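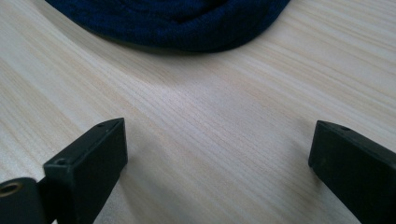

According to Zuweira Dankwa, a gripper comparison that leaves out cloth is only a comparison of how well people can close two blocks on a box. The remark was made in a written comment on the first plan for the Dundutent comparison, and the plan was changed to include knitwear before any recording began.

The Dundutent comparison is a bench trial of hand-held two-finger grippers used to record handling tasks for later use on robot arms. It compares two sets of fingers, named Eshun and Vostik, and two camera positions. The trial is named after the workshop where it was set up. The plan and the final report were written by Senyo Abugri, with a section on soft goods by Dankwa.

Background

A hand-held gripper lets a person carry out a task with the same kind of fingers that a robot arm will later use. A camera mounted on the tool records what the fingers are doing. The operator squeezes a handle or trigger, the fingers close, and the width of the opening is logged along with the video. No arm is needed at the recording stage.

Earlier work at the Dundutent workshop had used one tool design, called Revusia, with whichever fingers were on hand. Recordings made with different fingers were stored together. When these were replayed on an arm, grasps on hard objects mostly carried over, while grasps on folded clothing often closed on air or dragged the cloth along the table. Abugri's plan was meant to find out how much of this came from the fingers and how much from the camera view.

Equipment

Both finger sets fit the Revusia tool and can be swapped with a hex key. The Eshun fingers are stiff, with flat inner faces. The Vostik fingers have the same outside length but a softer pad on the inner face, which bends slightly under load. Both were used in black.

The camera was tried in two positions. In the high position it sits well back and shows the whole hand area. In the low position it sits close behind the fingers, so that both tips stay in view and the object is seen through the opening between them. The low position gives a better view of the last part of a grasp. It also loses sight of anything much larger than the opening, and a sweater lying beyond the tips may show only as a curved edge along the top of the picture.

One controller was used throughout. It logs the finger opening and the time of each video frame. Its settings were left alone for the whole trial, apart from one change to the zero point of the opening sensor, described below.

Method

Recording took place on a smooth, light-colored tabletop. Dark items were chosen for most of the cloth tasks so that the edge of the fabric would be easy to find in the video. Each recording began with the fingers open and the item some distance away. The operator moved in, grasped, lifted, moved the item to a new spot and let go.

The objects were divided into hard goods, such as cups and small boxes, and soft goods, such as knitted hats, socks and folded sweaters. The full set came to 2,002 recordings. Of these, 1,000 used the Eshun fingers and the rest used the Vostik fingers. Soft goods made up 600 of the total.

A grasp was marked as good if the item left the table on the first try and stayed in the fingers until the operator opened them. Cloth that was lifted by a single loop of yarn was marked as a snag and kept out of the good count. Abugri had first planned to count snags as good. Dankwa objected that an arm cannot tell a snag from a proper hold, and that a model trained on such recordings would learn to reach too shallow.

Results

On hard goods the two finger sets gave nearly the same results. The Vostik pads held round objects a little better, and the Eshun fingers were easier to slide under a thin box.

On soft goods the difference was larger. The Eshun fingers tended to push a rolled or bunched item away when the operator came in level with the table. Operators learned to tilt the tool and press down before closing, and their results improved during the trial. The Vostik fingers needed less tilt, but the pads picked up lint and had to be wiped often. Most snags came from the outer corners of the Eshun tips catching in open knits.

The low camera position gave better results on replay for both sets. Abugri's report links this to the tips being visible at all times, which makes it easier to line up the video with the opening width. The high position was better for finding an item at the start of a task. The report does not recommend using both at once on the hand tool, as the added weight tired operators quickly.

Problems

A total of 51 recordings were thrown out. Most had an error in the opening width after a finger swap, when the sensor still held the zero point of the previous set. A zeroing step was then added to the swap procedure. A few more were lost to glare, where bright light on the tabletop washed out the area between the fingers. Moving the lamp fixed this.

The mounting screws also worked loose over a long session. The change was too small to notice by hand but showed up in the video as a slow shift of one tip. Operators were told to check the screws each morning and again at noon.

Later use

The Revusia tool is now supplied within the workshop with Vostik fingers and the low camera mount as standard. The Eshun fingers are kept for flat, stiff objects. Dankwa later asked for a version of the Eshun tip with rounder corners, and a test print was made in April. It has not been put through the full set of tasks.

See also

Parallel gripper
Cloth handling
Camera placement on hand tools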